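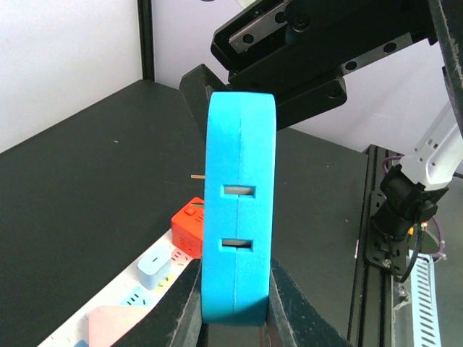

Small plug jobs are a good way to price a bench setup.

Planning a two-arm robot bench for the workshop is so much fun, and it's easy to blow the budget on the arms and forget the rest! Start with the jobs. Write down every one you'd like handled, then circle the 2 you'd be happiest to hand over. Ours were plugs and adapters (fiddly, small, and a great workout for any gripper).
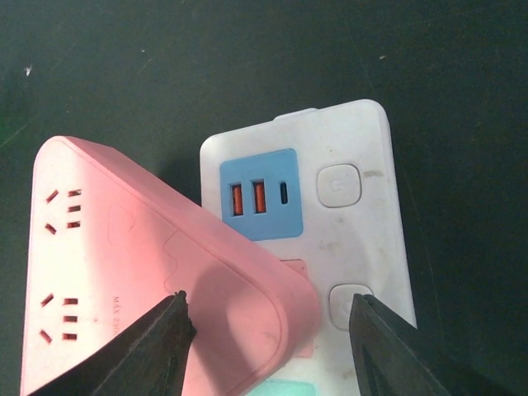 Do I need to buy the arms and the table together?
Buy the table first, bolt it down, and measure your reach on it before you order arms.

Next, the bits and pieces. Our Kurno order for brackets, cable ties and spare bolts came to $431, and I'd spend it again - a sagging cable can stop a whole Sunday's work. Add 14 days to whatever delivery time Mostwood or Bilyk quotes you, and order spare finger pads in the same box.
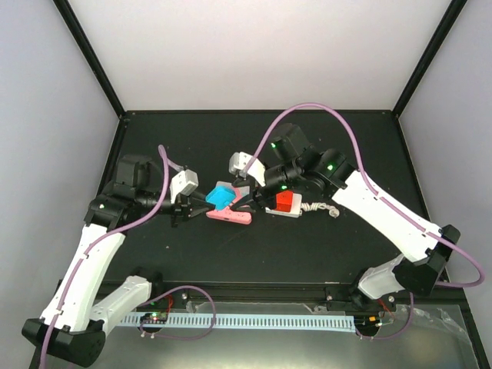 Leave room for the cables to loop freely as the arms move, and keep your power where you can get at it without leaning over the table. A matte top is worth asking for too, as it cuts glare for the cameras.

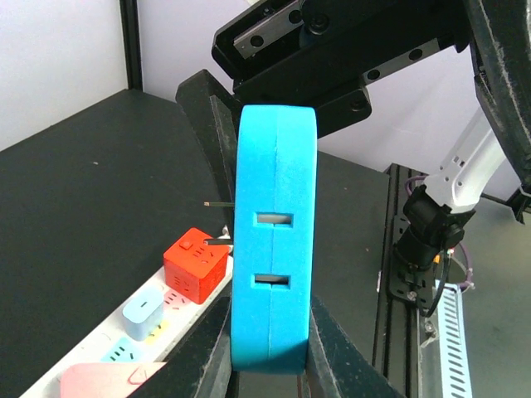

Keep 5 percent back for the things you'll only spot once it's running. Skaretti sells rail by the cut length, so measure twice and get one piece longer than you think you need. Happy planning!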